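06/06/2022, glue bench notes

Second round of the paste tests for the Kimodden binding job. Raghavendra Krishnan wants a wheat paste that stays workable through a long afternoon, and the January batch skinned over too soon.
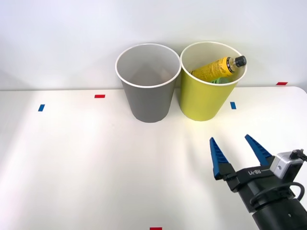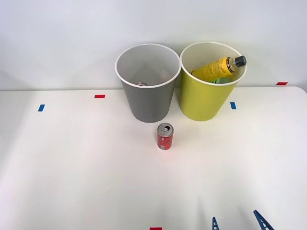
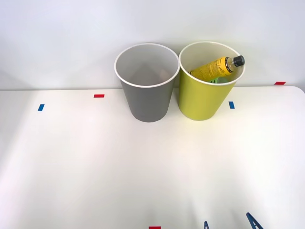
White table, gray container on the left of the pair in the last one.

Mixed 42 g of starch into cold water, stirred out the lumps, then heated slowly to 97 C on the small plate. Went thick at around 2 minutes off the heat. Strained twice. The Poojary cloth leaves fewer fibers than the old one, so use it from now on.

Pasted up strips of Ninderlow text paper, grain long and grain short. Grain short cockled badly, same as before. Grain long lay flat under boards after pressing. The Cekico cover stock took the paste unevenly near the fold and I think it wants sizing first.

Smell is fine so far. No preservative in this batch. Jar is in the fridge, lid taped.

To do:

- repeat with less water
- check strips again after the weekend
- ask Raghavendra if the endpapers are still going to be the heavier sheet
- order blotters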